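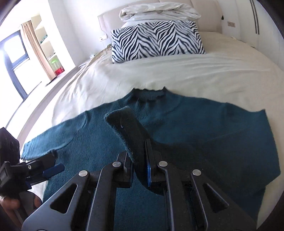 Teal mock-neck sweater laid out for folding, Undmont house, October

Dear friends at the Zesell Fund,

It has been a busy and rather lovely month for the Poteo clothing share! Your grant carried us through the autumn sort, and 346 pieces of clothing are now folded, labeled and ready to go out (the knits took the longest, as they always do). We spread each sweater flat on the bed, smooth the body, bring the sleeves in over the front and then fold up from the hem, so the collar stays neat on the shelf.

We still have 19 bags to open, mostly coats, and two of the shelves at the Song Street room need new brackets before they can hold anything heavy. We'd like to move the small amount left over from the label money to cover those, if that suits you. The winter handout stays as planned, and we'll send the next report once the coats are done.

With our warm thanks,
The Poteo team, Undmont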